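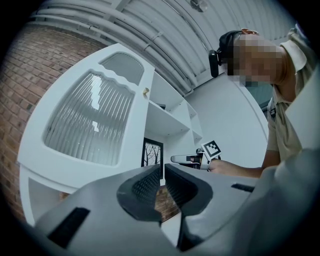
Used vehicle listings: revised entry rules

To all subscribers,

Following the message from the Piras branch, the listings office has reviewed the rules for entering used vehicles in Stornivura. The revised rules apply from the first working day of June and replace the note circulated in spring. Branches that have already entered their stock under the old rules do not need to re-enter it, but should correct any listing that is edited after that time.

The message that prompted the review is quoted for reference.

> From: Charito Sison
> To: Dealer listings list
> Subject: Mileage and service history fields
>
> Colleagues,
>
> We have 2 cars on the Piras lot that were refused by the
> system because the odometer reading on the trade-in form
> differs from the reading at inspection. In one case the
> difference is 6 miles, and in the other it is 300. Both
> sellers signed the form before the car was driven to us.
> Please advise which figure should appear in the listing,
> and whether the trade-in form must be signed again.
>
> We would also like to know how to enter a car whose
> service book is missing but whose records are held by
> Guveck.
>
> Charito Sison

On the first point, the inspection reading is the one to publish. The trade-in form is to be kept with the vehicle file as signed. Where the difference is greater than 100 miles, the branch manager should add a dated note to the file, and the seller should receive a copy. A new signature is not required.
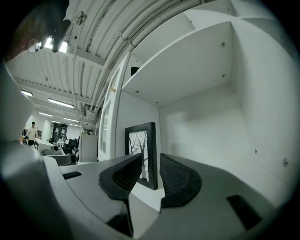
Which reading should be used if the car is driven again after inspection, for example on customer test drives?

The inspection reading stays in the listing until the car is sold. The sales contract must carry the reading taken at delivery, and the buyer should initial it.

On the second point, records held by Guveck may be entered as "service history, electronic" once a printed copy has been placed in the file. The entry "full service history" is reserved for cars with every scheduled service accounted for, in print or otherwise. A partial record should be entered as partial, with the last recorded service shown.

Branches are also reminded that trim level and engine must be taken from the registration documents. Form 877 has been amended to include both,

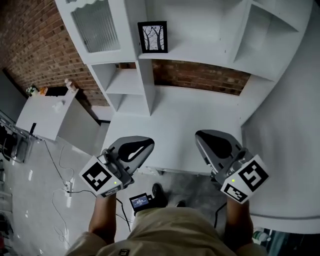

and the earlier version will be accepted only for cars already in stock. Blank copies can be requested from the Starnent parts and forms desk before noon on any working day.

Questions concerning warranty wording should be sent to the contracts office and not to this list.

Listings Office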